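Home | Diary | Recipes | Garden | About Me | Older Entries

Plum jam and a very long July evening

So the plums finally came in, all at once, the way they do. I had been checking the tree every morning with my coffee and they were rocks, rocks, rocks, and then I went out after breakfast and the wasps had already found them. Beril Gezer from next door came over with her big pot and her even bigger opinions about sugar (she thinks I use too much, I think she makes plum vinegar), and we picked until my neck was sore.

I still have the scale my aunt gave me, the old Mullero one that only likes to be used on a flat surface. Brayden weighed the first bowl twice and got 437 grams both times, so I guess it still works fine!

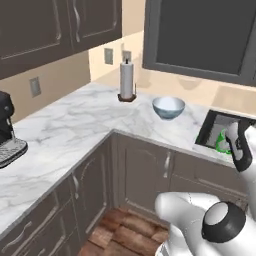 White marble with gray veins, dark cabinets.

I am still daydreaming about counters like those, by the way. Ours are yellow and chipped and have a burn mark from the fondue year. Brayden Vachon (yes, I am using your full name, you deserve it after eating the test spoonful straight off the plate) says marble and plum juice would be a disaster, and he's probably right, but let me have my daydream. I'd take the dark doors too.

Anyway, the jam. We took it to 205 on my thermometer and it was still running all over the cold saucer, so back on the stove it went. Beril wanted to put in more lemon. I wanted to go sit down. We put in more lemon. By the time it wrinkled the way it should, it was dark out and the windows were all steamed up and somebody's phone had been playing the same Plorkent album over and over, and I didn't even mind, I kind of like the slow one now.

We got 4 jars, plus a little dish that didn't count because we ate it on toast standing up. That's a lot of picking for not much jam, but I gave 2 of them to Beril and she pretended she didn't want them.

I meant to wash the pot before bed. I put it in to soak, told myself ten minutes, and fell asleep on the couch with my shoes on. A big black sink would hide so much of my bad behavior.

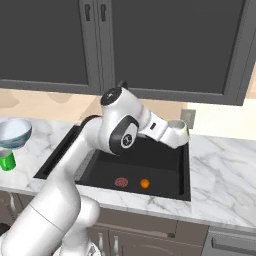 Next morning

Toast again. The jam is a bit tart and I will never tell Beril that I like it better this way. There are still plums on the high branches, so I need to ask the Melnyk boys if I can borrow their ladder.

Contact | Copyright Plum Street Diary | Back to top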